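Teleop operators wanted, remote, simulated kitchen tasks

Istik needs people to drive a robot arm in sim and record demos for the Pritden set. Pick and place mostly. Cans, cups, pots, some odd shaped stuff. No coding. We have 194 good episodes, need 700. 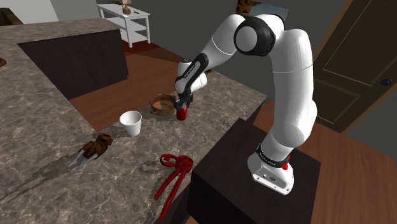

Filali asked whether failed grasps get thrown out, and whether you still get paid for them. Yes to pay. Failed ones are kept too, just tag them before you hit save. Dont restart halfway to make it look clean.

Start: training session is 2 hours, paid, then shifts of your choice. You need a decent laptop, steady internet, a mouse with a wheel. Gamepad ok. Left handed ok, say so when you sign up so we set the mapping.

Object positions and viewpoint change between episodes, so expect to re-plan every time.

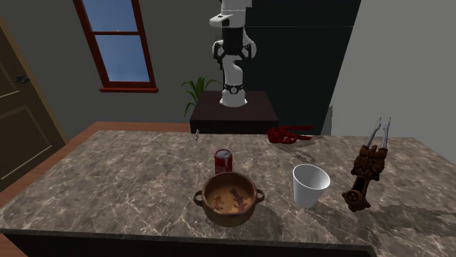

Pay is $125 per accepted batch, failed tags included. Slow is fine. Jerky is not, the model picks up evrything you do. Prior Zilau users skip the training.

To apply: short note, your time zone, hours per week. Apply by October 29, 2023.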